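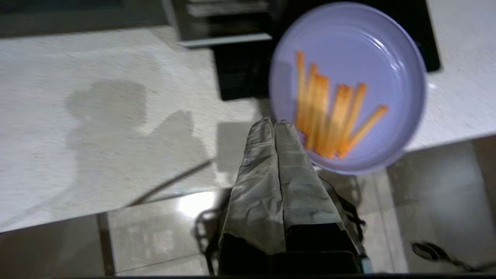 Software Person for Kitchen Manipulation (control, planning, or a bit of both)

Hi! I'm Mi-kyung Yoon and I run the software side of Ristia. We're a small team, we write the code that gets robot arms to do everyday kitchen jobs, and I'm looking for one more person to come write it with us. I'm doing this ad myself, so it's going to ramble a little. Bear with me.

Our main project right now is called Quan. Quan is the piece that sits between "the planner thinks we should move the plate over there" and "the arm moves the plate over there," and if you've ever worked on that piece you know it's where most of the bad afternoons come from. Think snack plates, carrot sticks, counters, appliance doors. A plate with food on it has to stay close to level while it travels, the wrist camera loses half its view the moment the fingers close on something, and a path that looks lovely in simulation can still send an elbow straight into a cabinet. I love this stuff. I hope you do too, or could.

What you'd be doing, most weeks:

Working on our trajectory code. It's C++ for the parts that need to be fast and Python for everything else. We have tilt limits for carried objects that work well when the move is short and get jerky when it's long, and I'd like you to take that over completely.

Fixing grasp checks. Right now we decide whether we're holding something from finger position and motor current, plus a wrist image if the first two disagree. For thin things like a plate rim that's a shaky vote, and there's an open ticket with 541 comments and log links on it (sorry in advance, you can skim).

Helping with Odeck, our replay tool. You give Odeck a run and it lines up the camera streams, the joint data and the planner's decisions on one timeline so you can scrub back and forth and find the moment things went sideways. Joon-young Hong wrote the first version and it's wonderful, but it gets slow once a run has a lot of camera data in it.

Sitting next to the robot. I really mean this one. You'll change a number, run the thing, watch it, change the number back. If you'd rather stay in simulation all day, that's a perfectly good way to work, but this job would make you miserable.

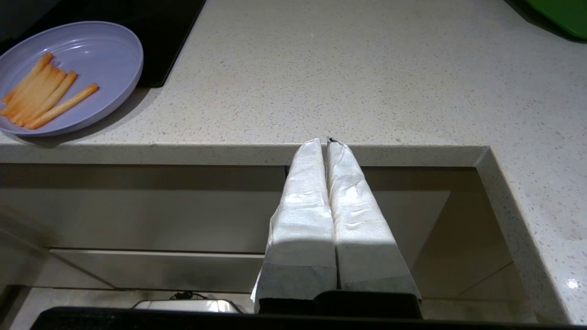
Approach poses are the other big chunk. Counters have front edges, corners and open space underneath, and our planner still treats all of that as one fat box with a safety margin around it. So it takes the long way around, or it refuses to go at all when there's plenty of room. I want somebody to give it a better picture of the edge, one that updates from the cameras while the arm is moving, without making planning any slower. We plan in 530 milliseconds on a typical move today and I'd fight you over every extra one.

What I'd like you to bring: a couple of years of writing robot software that ran on a real arm (school projects count, so do weird garage projects), decent C++ or very good Python and a willingness to learn the other, and enough math that a Jacobian doesn't ruin your morning. You should be okay reading other people's code, because there's a lot of ours. Perception experience would be great. So would anything with articulated objects, as doors are next on our list and we've barely started on hinge estimation.

You don't need a PhD. You don't need to have used our exact tools. If you've mostly done mobile robots or drones and want to switch over, write to me anyway!

The practical bits. It's full time, on site, with 2 days a week from home if you want them. Hours are loose, but we all try to be around from 10 a.m. to 3 p.m. so that questions get answered. Start date is January or whenever you can get here. There's a hardware and books budget of 700 dollars a year that you can spend without asking me. Pay range goes out with my first reply to you, before any interview.

I asked the team what they'd want to hear if they were the one applying.

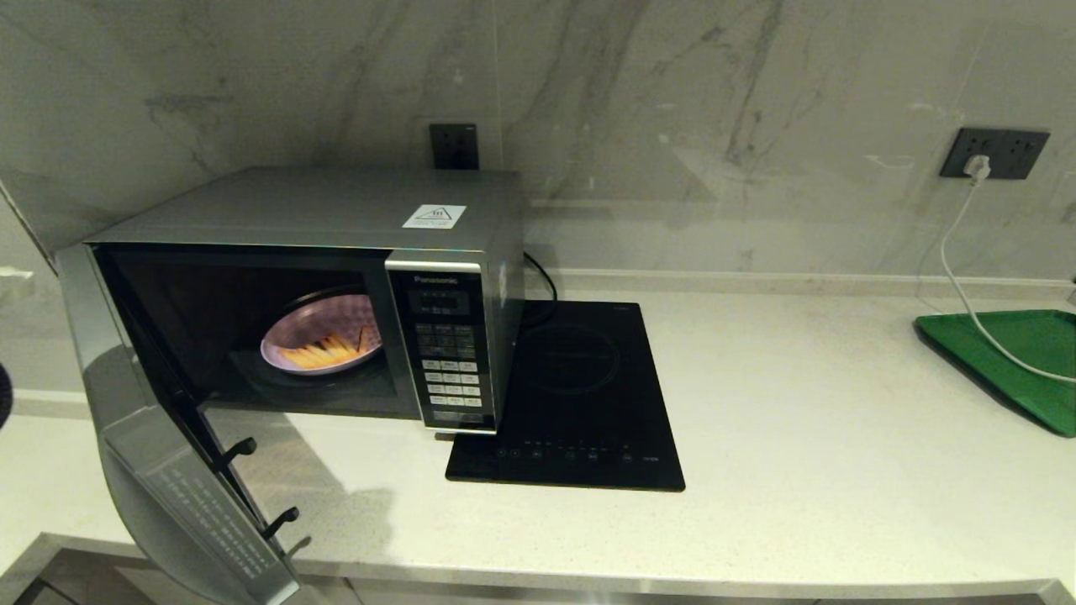
Radymyr Savchuk said the first month was mostly reading logs and that he would have liked a warning. He also said he shipped a fix to the gripper controller in his second week and it's still in there, so please put both in the ad. He added that code review is slow when everybody's chasing the same bug, and that we should work on that.

Fair enough, and we are working on it.

To apply, send me a short note and one piece of code you're happy to talk through. It can be small and it can be old. No cover letter, no puzzle test. If the note looks good we'll have a call, then you come in for an afternoon, pair with Xuân Ông on a real Quan bug, and have coffee with the rest of us. You'll hear back from me either way.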